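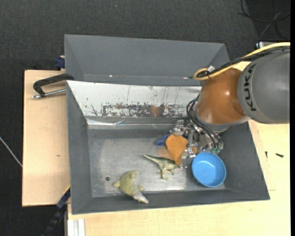
Write Down the Boring Stuff

I've been arguing with my friend Fabrice Poulain since March over what counts as a fair success rate, and I'm taking it public because he won't let me have the last word over lunch.

You know the kind of number I mean. Somebody reports that their arm picked 200 objects out of a bin and missed five. Great! I'm happy for them. But which objects? A stiff plastic bowl and a plush toy are two completely different problems for the same pair of fingers, and if your set is mostly bowls I'd like to know that before I get excited. And did a miss mean the thing slipped, or that somebody reached over and nudged it into an easier spot and the run carried on? (I have done this. Everyone I've worked with at Belton has done this.)

My proposal is a one-page sheet that goes with every result. List every object, with its weight. Say who put them in the bin and how, whether they were dumped or placed. Say what the walls are like, steep or sloped, shiny or dull, since a scratched-up metal wall can drive a depth camera nuts. And write down every time a human hand went in, even for a second, even if it "didn't matter."

Fabrice says no one will fill it out. He thinks people will copy last month's sheet and change the date, and he may be right, because we had a log at Stanport with 2138 entries and I'd trust maybe the first page of it. His answer is to make the software record everything. Fine, but software doesn't know you moved the dinosaur.

Victor Waweru had the better objection. He runs a small shop, and he told me one more form is one more reason for a small shop to publish nothing at all. That one stung a little. So I cut the sheet from two pages to one, and I dropped the section on lighting, which I still miss.

I'd also like clamps on the list, by the way. If your bin is held down and mine slides when it gets bumped, we aren't running the same test, and I've lost whole afternoons to a bin that had crept over by a thumb's width.

Fabrice wants it noted that he still disagrees about the weights.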